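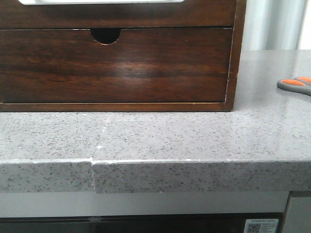
Drawer unit on a stone counter. The finish is worn at the finger cutout and along the inner edge of the side panel.

Kitchen and Workshop Tips, Sheet 214
Freestanding drawer units and counter-mounted robot arms

Clandia Household Advice, Birkemthorpe office

In February the Birkemthorpe office received a report of a Jemal kitchen arm that pulled a freestanding drawer unit off the back half of a counter and into the path of the person standing there. The drawer had stuck. The arm was set to keep pulling until the drawer reached its programmed position, and it did so by moving the whole unit. The person received a bruised wrist and the unit lost a corner. Similar reports have come in from owners of the Sekham arm, and the two types behave much the same way in this respect.

The advice that follows applies to any arm that opens drawers in a home or small workshop.

Before the first use

Empty the drawer and open it by hand several times. A drawer that needs a tug from a person will need a harder one from an arm, which grips a smaller area and does not feel for the sticking point in the way a hand does. Rub a plain candle along the runners and the lower edges of the drawer sides. If the drawer still drags, take it out and look for raised grain or a swollen corner.

Look closely at the finger pull. A half-round cutout in the top edge of a drawer front was made for one or two fingertips. Gripper tips bear on the rim, and varnish goes there first. Bare wood takes up moisture from a kitchen and swells, and a swollen edge sticks. Touch up pale spots with two thin coats of clear varnish and allow them to cure fully before the arm is used again.

A unit with no fixings should be held in place. Non-slip matting cut to the size of the base is enough for light units. Heavier ones should be braced against the wall with a wood block, or fastened with removable mounting strips. Do not rely on weight. A full unit slides on polished stone more easily than most owners expect, and it is harder to stop.

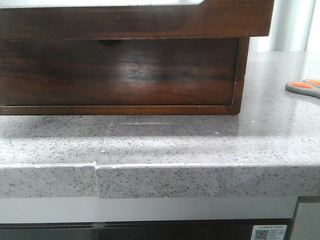
The base rail rests on the stone, with a seam in the counter a little left of center. Scissors lie to the right.

The counter

Check the surface for seams. Where two lengths of stone meet, the edges may be slightly out of line, and a unit dragged across the joint can catch and tip forward. Place the unit so that a short slide would not carry it over a step, or fill the joint with a color-matched stone filler. Chips along the front edge should be smoothed with fine wet-and-dry paper; they cut cloths and, on occasion, hands.

Wipe up crumbs and grit before each session. Grit under a base rail scratches both the rail and the stone -- and it lets the unit roll slightly under load.

Knives, scissors and skewers are to be put away in a closed drawer or a block before the arm is switched on. This applies even when they lie well to the side of the work. In the February report the unit swept a paring knife to the floor on its way forward.

Polished surfaces

Gloss varnish and polished stone both throw back light, and a bright patch on a drawer front may be read by the arm's camera as an edge or a handle. Owners of the Sekham arm have described it closing on empty air a hand's width from the pull. Draw a curtain or turn off the nearest lamp, then run the search step again. A strip of matte tape beside the pull gives the camera something steadier to find.

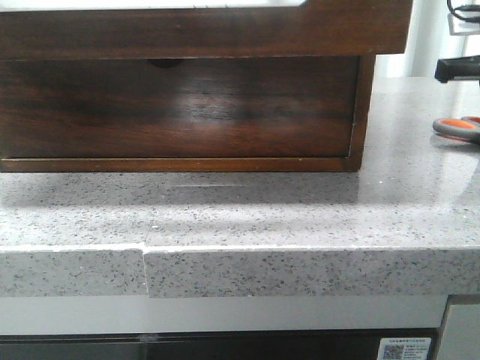 The drawer unit with the arm's side of the counter at right. Keep hands clear of this side while power is on.

If the drawer sticks while the arm is pulling

1. Press the stop button. Do not take hold of the drawer or the gripper.
2. Wait for the arm to come to rest. Some models relax their grip slowly after a stop, and a unit under tension may jump back.
3. Switch off at the wall.
4. Release the gripper with the hand control or the release lever, keeping fingers out of the gap between the drawer front and the panel above it.
5. Move the unit back into position and find out why the drawer stuck before trying again.

Repeating the command is the most common mistake. On the Jemal arm a second attempt begins with a firmer grip, and a third firmer still. Set the number of attempts to one. The setting is on the same page as the pull limit, which should be reduced to the lowest value that opens the drawer when full.

Cables

Loops of cable near the arm should be clipped up so that they cannot drop behind a drawer unit or hang over the edge of the counter. Check the clips on the first Tuesday of the month, together with the matting under the unit.

Reporting

Incidents may be reported to the Birkemthorpe office on extension 2120, including those where no one was hurt. Please have the model name and the pull limit in use at hand. Owners who need the matting template should ask for Sheet 886.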